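HOSP 30: Table Service and Clearing
Unit 8 handout – Clearing to a tray
Instructor: Golnar Kiani

Students should read this handout before the practical session. Clearing is assessed separately from setting, and the order of work given in Unit 7 still applies.

Place the tray flat on the cloth, near the front of the table and within easy reach. Bottles are cleared first. Check that the cap is screwed on, then lay the bottle along the length of the tray. 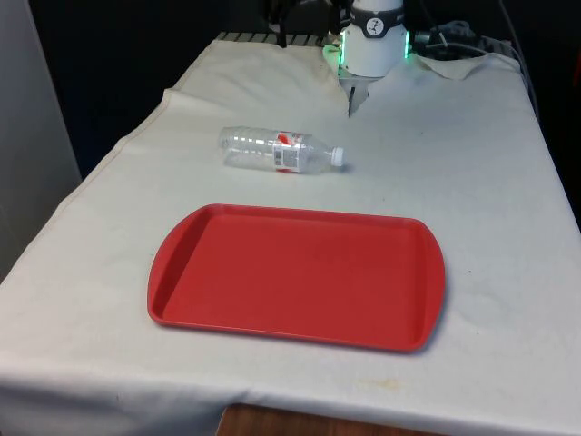
Figure 1. Red tray and capped bottle on a covered table.

Keep one hand on the rim while loading. Lift the tray by both ends – never by one – and carry it level to the side station. Creases in the cloth are smoothed by hand after the tray has been removed.

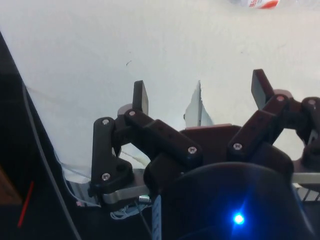 Figure 2. Black multi-fingered hand over a flat white surface.

Written questions on this unit may be sent to Hamidreza Bagheri.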